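Rapport de projet – Le fruit à la maison : conservation et présentation
Module « Vie quotidienne et alimentation », atelier Flandier

Quand nous avons choisi ce sujet en février, nous pensions sincèrement qu'il serait vite réglé. Un saladier, quelques fruits, un plan de travail, et voilà ! Et puis nous avons commencé à discuter de la façon dont chacun range ses bananes chez soi, et la discussion a duré tout l'après-midi (il faut dire que nous aimons beaucoup parler de cuisine).

Nous avons interrogé 28 foyers du quartier de Clidholm avec un questionnaire de quatre pages, sans doute un peu trop généreux, que tout le monde a pourtant rempli avec une gentillesse qui nous a touchés. Vingt d'entre eux gardent leurs bananes à l'air libre, le plus souvent dans un grand saladier posé sur le plan de travail. Les autres les suspendent ou les mettent au placard.
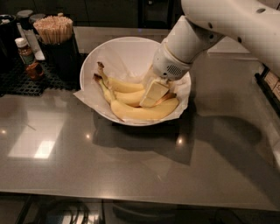 La feuille de papier au fond du saladier nous vient d'une habitude de grand-mère relevée dans plusieurs réponses. Nous l'avons adoptée tout de suite – elle rend le nettoyage bien plus agréable, même si elle se froisse et finit toujours par dépasser quelque part. Pour la présentation, nous préférons les bananes côte à côte, car on les prend plus facilement une par une.

Il nous reste à comparer le saladier blanc avec la corbeille ajourée Dillden, que nous n'avons pas encore pu emprunter. Les réponses complètes au questionnaire sont réunies en annexe.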